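Chapter 7
Folding: Cloth on a Flat Surface

In this chapter you will learn
how a crease forms, and how it differs from a fold
how to find the natural lines of a pair of trousers
why fabric weight changes the order of work
how to fold to a fixed size for shelf or suitcase

Before you start: read Section 6.4 (Grain and Stretch) again. You will need a clear table, a tape measure and one pair of trousers you don't mind handling many times.

7.1 A soft thing with no shape of its own

Pick up a book and you know what it will look like when you put it down. Pick up a pair of trousers by one belt loop, let go over a table, and you could do it 400 times without getting the same heap twice. I find that wonderful, and I hope by the end of the chapter you will too!

Cloth bends easily, stretches a little and squashes hardly at all. When you push one edge of a piece lying flat, the material has to go somewhere, so it rises into a ripple. Push further and the ripple leans over, and now there are three layers where there was one. All the rumples in a dropped garment are made of these two events, the ripple and the lean, repeated at different sizes and running into one another.

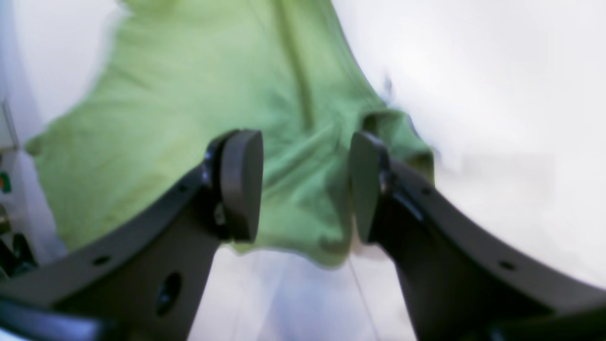
The long diagonal folds matter most to a folder. A diagonal runs across the grain, where woven cloth gives most readily, so a pull in the wrong direction tends to lengthen it instead of clearing it. The better move is to pull along the grain, first one way and then the other, with the flat of your hand resting on the part you want to stay put. Try it slowly. You can feel the threads line up under your palm - a lovely small moment, and one you will soon stop noticing.

7.2 Finding the lines

Every garment has lines it would like to be folded on. In trousers the chief ones are the side seams, the inside leg seams, the waistband and the fork where the legs meet. Lay one leg on top of the other and match the side seam to the inside leg seam. The folded edge that results is where the pressed crease sits in formal trousers, and it is a good guide in any pair, pressed or not.

Start at the waistband, then go to the hems, and leave the knees until last. Beginners nearly always start with the knees, which is natural enough, as the knees look the worst. But a wrinkle in the middle of a leg is often just spare length with nowhere to go, and once both ends are straight it may slide out with one stroke of the hand.
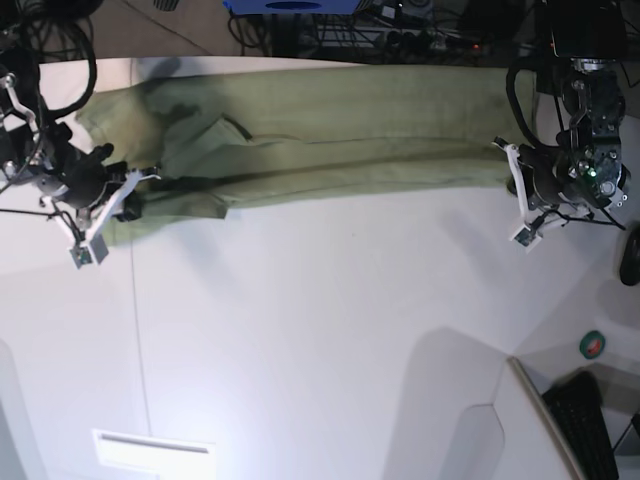

Fig. 7.2 Olive-green trousers laid lengthwise on a white table. A long crease follows the line of the folded leg.

Pockets need a word to themselves. A pocket bag is a second piece of cloth hidden behind the first, and it bunches on its own terms. Slip a hand in, push the bag flat towards the hem, and smooth the outside afterwards. A flap should lie down over its opening before anything is folded across it, or it will print its outline through the next layer.

7.3 Weight and memory

The class set used for the exercises in this book is the Brorkby fabric set: a sheet of cotton lawn, a square of Lunine twill marked 231 on the card, and a length of Donati jersey. Handle all three before reading on. The lawn takes a crease from a fingernail. The twill resists, then keeps what it is given. The jersey hardly creases at all, but curls at its cut edges and creeps while your back is turned.
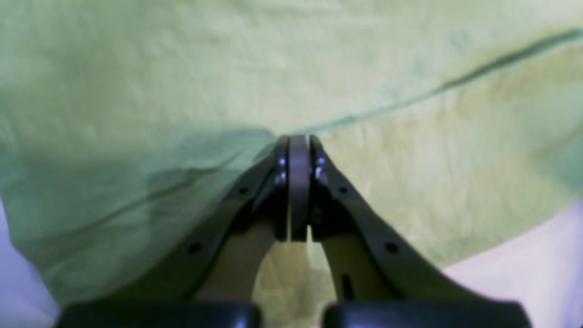

So the order of work changes with the cloth. With lawn, smooth everything first, for any small wrinkle trapped in a fold will be set there. With twill you can fold early and smooth each layer as you go. With jersey, handle it as little as possible and roll the final turn if you can.

7.4 Folding to a size

A shelf, a drawer or a case gives you a width, and the fold has to meet it. Suppose a pair of trousers, already folded leg on leg, is to go into a box 40 cm long. Measure from waistband to hem and divide by the number of layers you can accept. Each turn also uses up a little length in going round the bend, more in thick cloth than in thin, so make the first turn slightly short.

Exercise 7A. Fold the same trousers 20 times to the same length. Measure each result and write it down before you shake them out. Where does most of the error come in, at the first turn or the last?
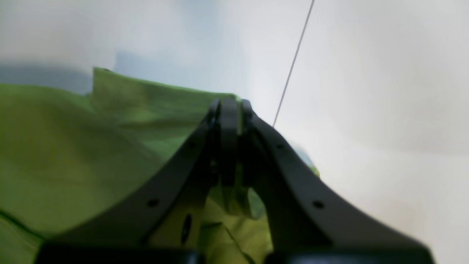
Sisimia wrote in the margin of our trial copy that the first turn was to blame every single time, and that marking it with a strip of tape on the table had cured the problem by the next lesson. I tried the tape myself and have kept it for Exercise 7B, where you will fold to the same length without measuring between turns.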